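How to Descale a Kettle Without Buying Anything Called a Descaling System

I have a drawer of kitchen cleaning products that promised a lot. Last September I added a small bottle of Clonomeo, which wanted 961 cents and two rinses from me and did what plain vinegar does. So before you spend money, try the dull way first.

Find out if you have scale at all

Plenty of people are descaling kettles that are fine. Empty yours, let it cool and run a finger over the bottom. Scale feels like fine sandpaper and looks chalky or tan. A rainbow sheen on stainless steel is only heat and minerals playing tricks with the light, and it wipes off with a little acid if it bothers you. Brown specks that smear are more likely rust, and no amount of vinegar will bring that kettle back.

I live in Pristthorpe, where the water is hard enough that I see a crust in three weeks. My friend Delali Wumbei lives 60 miles off on soft water and has never descaled anything. She was still sold a filter pitcher "to protect her appliances." Make of that what you will.

What you need

White vinegar, or citric acid powder
Water
A soft brush or an old dishcloth
An open window if you go with vinegar

Lemon juice works too, but you'd need a lot of lemons and the pulp sticks to the spout screen. I don't see the appeal. Baking soda gets mentioned everywhere, usually mixed with vinegar because it fizzes. The fizz is the two of them using each other up. You end up with weak salty water and a clean feeling. Leave it in the cupboard.

The vinegar method

1. Fill the kettle halfway with equal parts vinegar and water.
2. Bring it just to a simmer and switch it off. Don't let it boil hard, or it will spit out of the spout and the kitchen will smell like a pickle barrel until Sunday.
3. Leave it for half an hour. Thick crust may want an hour.
4. Pour it out and rub whatever is left with the cloth. No steel wool, whatever the woman in the video says. Scratches give the next layer something to hold on to.
5. Fill with fresh water, boil, dump. Do that twice, three times if you can still smell it.

The citric acid method

I like this one better, mostly for the smell. Use two tablespoons of powder in a full kettle of water. Boil the water first, turn the kettle off, then add the powder slowly. If you add it to boiling water it foams up fast and you'll be mopping. Wait twenty minutes, empty, rinse, boil once and dump.

Zuweira Mahama at the Stetmont hardware counter talked me out of the branded sachets and sold me a plain 200 gram bag. I've had it for ages and there's still plenty in there. Check that it says food grade.

Check your manual if the kettle is enamel, or has any coating inside. Some makers say no vinegar, and a chipped lining is a worse problem than scale.

Did it work?
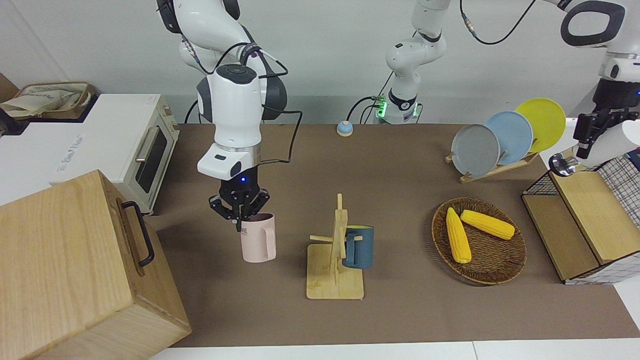
Don't trust the look of the inside alone. Boil a fresh batch, pour some into a plain mug, let it cool and taste it. Use a light-colored one for this, so the pale pink mug in the photo would suit me much better than the dark blue-gray one on the mug tree, where floating bits are harder to pick out. If it's sour, rinse again. If there are white flakes, there's loosened scale still in the kettle, so swirl some cold water around and pour it out fast. Flakes won't hurt you, they just make lousy tea.

How often?

When you can see or feel scale. I know the little card in the box says every month. My Zakaria kettle came with a card like that and, on the back, a coupon for the maker's own descaler. I do mine every six weeks or so and it boils as well as it ever did. Emptying it at night slows the buildup a bit, though I forget half the time.

As for the magnetic balls and wire mesh things you drop in the bottom, I tried a mesh one. It collected some scale. So did the kettle.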